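Darine Community Stage
Progress report to the Drekholm Fund
January 28, 2018

Dear Ecaterina Bălan and everyone at the Fund,

I promised you a proper letter once the holidays were behind us, and I'm sorry it has taken me most of the month to sit down and write it (Aparecida Amaral has been leaving little notes on my desk, each one a bit less gentle than the last). There is a great deal to tell, and most of it is good. I'll go through the dance season first, then the money, then the two things that are still worrying me.

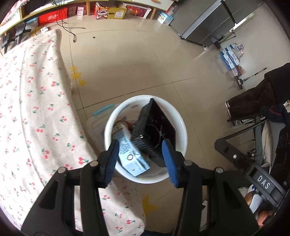
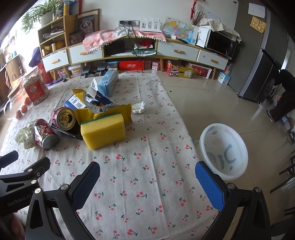 When I last wrote we had just finished auditions for Tundance, our celebrity and amateur partner show, and I was fretting that we wouldn't find enough local faces willing to learn a rumba in front of their neighbors. I needn't have lost sleep over it! We ended up with 5 couples, each pairing a trained dancer with somebody people here know from the radio, the bakery, the soccer club and so on. They rehearsed all through the fall, on evenings when the heating was working and on a few when it wasn't, and by December they were as ready as they were ever going to be.

The live final sold 211 tickets. Your original grant agreement asked us for 150, and I will admit that I had privately been hoping for 180, so you can imagine the mood in the box office. Sebastião Fontes hosted for us, as he did the year before, and he has become very good at filling the gaps while the judges add up their scores. He sang at one point. It wasn't planned, and people liked it so much that they asked for it again at the curtain call.

The winners were Edivaldo Honorato, whom many of you will remember as the weatherman from the old morning show, and his partner Aparecida Bittencourt. They danced a slow waltz and then a very fast samba, and the audience vote wasn't close. Edivaldo told the local paper afterward that his knees had retired from show business even if the rest of him hadn't, but he has already agreed to come back as a judge next season, and Aparecida Bittencourt will be teaching our beginners' class on the strength of how patient she was with him.

I should say a word about publicity, as you asked me to be frank about it. We had a good interview on the Bragança evening program and a full page in the free weekly. We also had a small fuss in December when a gossip column wrote that 2 of our couples had fallen out and were refusing to rehearse in the same room. There was no truth in it (they had simply been given different time slots), and we decided to say so once, politely, and leave it there. Ticket sales didn't suffer. If anything we had more calls that week than the week before.

On the money side, we have now spent 86 percent of the grant. Costumes came in under budget because three of the dancers already owned what they needed, and we moved that saving over to the sound system, with your kind permission by email. The lighting rental was more than we had planned for. The supplier we used last year has closed, and the new one charges for delivery in both directions. Amaral has the receipts in order and will send them separately along with the spreadsheet, in the format your office prefers.

Now to my worries. The first is the judges' fees. We paid them the same as last season, and they were all very gracious, but I don't think we can ask them to do it at that rate a third time. I would like to talk to you about this before we put together the next application, if you have half an hour to spare.

The second is the recording. We had hoped to have an edited film of the final ready to share with you by now. The footage from the balcony is fine, but the sound from the first half has a hum running through it, and our editor is still trying to clean it up. She thinks she can rescue the waltz and is less sure about the opening number. We'll send whatever we have as soon as it is fit to be heard.

Next on our calendar are the spring workshops, which are open to anyone over sixteen and which filled up faster than last year. After those we start looking for the new couples, and I already have a list of people I intend to pester. If any of you at the Fund have ever fancied learning the foxtrot, please do let me know, as I would be delighted to add you to it.

With very warm thanks from all of us,

The Director
Darine Community Stage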